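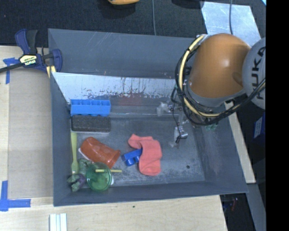

Dromix Help: Frequently Asked Questions

How many lives do I get?
You start with five. One comes back every 20 minutes until you are full again. You don't lose a life if you quit before making your first move.

I'm stuck on the Sturkberg levels. Any tips?
Sturkberg is the first area with frozen tiles, and most players slow down there. Work from the bottom row up. A frozen tile needs two matches next to it – one to crack it and one to clear it. Save your hammers for tiles in the corners, where matches are hard to make.

What does the Chae piece do?
Chae clears every tile of the color you swap it with. You make one by matching five in a straight line. Swap two of them together and the whole board is cleared, including locks but not stone.

When does the Kastita event open?
The next round starts on 15th February and runs for 14 days. You need to have finished level 24 to enter. Points from the October round do not carry over.

I finished an event and my coins didn't show up.
Close the game fully and open it again with a working connection. Event coins can take up to an hour. If they are still missing after that, write to support and include your player ID, which is at the bottom of the Settings page.

Is there a limit on coins?
Yes, 3,000. Anything you win past that goes into the piggy bank and can be taken out once you spend down.

Can I move my progress to a new phone?
Yes, if you have made an account. Log in on the old phone, tap Save, then log in on the new one. Guest progress stays on the device and we can't recover it if the game is deleted.

Can I play offline?
Regular levels work offline. Events, gifts and the leaderboard do not.

Where did the level 20 walkthrough go?
The board was changed in the last update and the old steps no longer work. Do-yoon Nam is writing a new one – it will be posted on the Walkthroughs page.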